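Automation and Everyday Work
Week 1 handout: Can a machine do the chores yet?
Instructor: Janka Zelenák
Monday, August 26, 2019

Reading for next time: the Trisberg chapter on household tasks, first 25 pages. Skip the cost tables. We come back to those in December.

1. What counts as a chore

For this course, a chore is a job that a person does without training and that has to be done again soon. Loading a dishwasher is a chore. So is wiping a counter, sorting returned parts into bins, or topping up a hopper on a shop floor. Welding a car door is not one, although machines have done it for decades. The car door arrives in the same place every time. A cup on a kitchen counter does not.

2. Three levels of "can do"

Please keep these apart in your written work.

Level A: the machine did it once, on video.
Level B: the machine does it most of the time, in the place where it was set up.
Level C: the machine does it in a place it has not seen, with nobody standing by.

Most claims you will read are Level A and worded like Level C. The Kisaleck brochure we look at in section is a good case. It says the arm "handles kitchenware." The test behind that line was 300 tries with one kind of mug.

3. Picking up a cup

Cups are a common first task -- light, cheap, and open at the top, so there is an edge to hold. With two fingers, the usual choice is to pinch the rim, one finger inside and one outside. 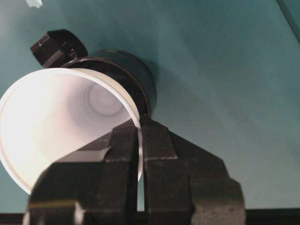
Fig. 1. Rim grasp on a white cup, seen from the wrist. Black container behind.

Note how little of the cup the fingers touch. A rim grasp leaves the cup free to swing or turn between the pads, and a full cup swings more than an empty one. Note also the view. From the wrist, the cup hides part of whatever is behind it, and glare on a pale surface can wash out detail. A person would lean over and look again. The machine has to be given some way of doing the same.

4. Pouring and stacking

Once the cup is held, the next step is harder. To pour, the machine must know where both openings are and when to stop. To stack, it must let go without dragging the cup along. Dalibor Bartoš's notes from the Trondis trial list letting go as the most common failure, ahead of missed grasps.

5. For discussion

Pick one chore from your home or job. Write down each step, including the ones you do without thinking. Mark the step where you expect a machine to fail first. One page is enough. Hand it to Marcela Šťastný before section.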